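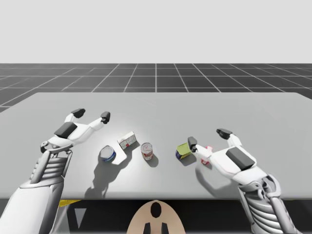

Both arms at the simulated table, with five small objects set out between the hands.

About us

Grarkach is a small robotics workshop with one big enthusiasm: hands. We write the software that lets two-armed robots pick up ordinary things - tins, little boxes, the sort of stuff you'd find at the back of a kitchen cupboard - and put them down again somewhere sensible. We started out in one room above the Andov workshops, and we still have that room, although these days it's mostly full of spare fingers.

Nearly everything we make is tried in simulation first. Our simulator is called Skosina, and we love it dearly. A new grasp can be run hundreds of times overnight while we're all asleep, and if a hand goes straight through the tabletop the only thing that gets hurt is somebody's pride. Once a skill behaves itself in Skosina it moves to the real arms in our test hall, which we call Aydoğan after the street outside.

The January fault

People who visit us nearly always ask about this, so we've given it a proper place on the page. It's the story we tell every new starter in their first week, and it changed how we work more than any success we've had.

In January we were getting a tidying skill ready for the hall. It had done 1174 runs in Skosina with hardly a bump, and we were very pleased with it (too pleased, as you'll see). On the real arms it managed 13 runs beautifully. On the next one the right hand came down towards a small box, missed the edge by a whisker and pressed its fingertips hard into the table. Then it kept pressing. The left arm carried on with its own part of the job as if all was well, swung across to where the right hand should no longer have been, and the two wrists met.

It made a horrible noise! The person on the stop button hit it straight away and the arms froze. Everyone was behind the line, so no one was hurt. We lost two fingers and a wrist joint, and the table has a dent in it that we've decided to keep.

What we found

There were two faults, and either one alone would probably have been a bit of a nuisance and no more.

The first was in the fingertip pads. In Skosina they had been set up far too soft, so a fingertip could sink into the tabletop a little and the contact reading stayed low. The skill had learned that leaning on the table was free. We went back through the recordings of those lovely clean runs and there it was, again and again, fingertips sitting slightly below the surface. We had all watched those recordings. We'd been looking at the boxes and tins.

The second was in the way the arms talk to each other. Each one reported what it had been told to do, and left out where it had got to. So the left arm was working from a plan in which its partner had already lifted clear. The message that should have warned it was supposed to arrive within 300 milliseconds. On the day it took 900, and there was no rule saying what to do if it was late.

What we do now

Each arm now shares its true position, and if a message is late both arms stop. It's a very dull rule and we're very fond of it. The pads in Skosina are matched to readings from the real ones, and any run where a fingertip dips into the table counts as a failure, even if every object ends up in the right place. We also have someone watch a batch of recordings with one job only, which is to ignore the objects and look at the hands.

The hall has changed too. There's a second stop button by the door, the line on the floor has become a proper barrier, and a new skill begins at slow speed with foam blocks before it's allowed near anything hard.

Come and say hello

We like visitors, and we really like questions. Schools, colleges and other workshops are welcome to come and see Skosina running, have a go at steering a simulated hand (harder than it looks, and great fun) and inspect the dent. If you've had a fault of your own that you're still scratching your heads over, bring that along as well - we'll put the kettle on and clear some space on the whiteboard.

Page last updated 2022-07-26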